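About Keltesa

Keltesa makes and sells everyday tableware, and runs a small lunch kitchen next to the shop.

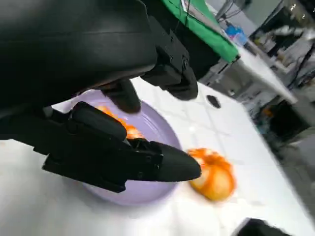 We started in 2 rooms on the ground floor of the old Goneva building, with one long table and a shelf of plates. Ea Frandsen had been buying tableware for hotels and was tired of ordering the same heavy white dinner plate over and over. Villads Nørgaard had a fruit and sandwich counter on the same street. He needed small plates that were light to carry and shallow enough that you could peel and cut on them without chasing the food around a deep rim. Ea found a maker, Villads tried the plates at his counter for a month, and they placed the first order together in May.

What we sell

Most of our range is small and medium plates, bowls and cups for homes, schools and staff lunchrooms. The colors are plain: white, lavender, gray, pale green. Lavender was added because a school asked for it, and it has stayed one of our best sellers. Everything can be bought as single pieces. If you break one plate you can replace one plate, and we keep each color in stock for as long as our makers will produce it.

The Clillov line is our basic range and stacks well in a narrow cupboard. The Vídalín line is a little wider and has a softer edge. Both can be mixed on the same table, and many of our customers do that.

The kitchen

The lunch kitchen seats 30 people and is open on weekdays. The menu is short – soup, bread, a hot dish and fruit. We serve on the same plates we sell, and that is how we learn which glazes mark and which edges chip. A plate that comes back damaged goes on a shelf by the office with a note saying what happened to it. Ea goes through the shelf before each new order.

Fruit is served whole or in pieces, depending on what came in. In winter that mostly means oranges. We put out a small plate for each person so the peel has somewhere to go, and the peel is collected in a separate bin by the door with the other food scraps.

How we work

We are a small company and most of us do more than one job. The person who packs your order may have served your soup the same day. Orders are wrapped in paper, and we reuse boxes from our suppliers when they are in good shape, so yours may have another name printed on it.

Last year we supplied 266 schools, clinics and offices. Some of them order once and we don't hear from them again for years, which is fine with us – plates should last. Larger customers can borrow a sample set for 3 weeks before deciding. Please send it back rinsed.

Visiting

The shop is open when the kitchen is open. Ask at the counter if you want to see a color that isn't on display. For large orders, write to Ea. For the kitchen, including group lunches, talk to Villads.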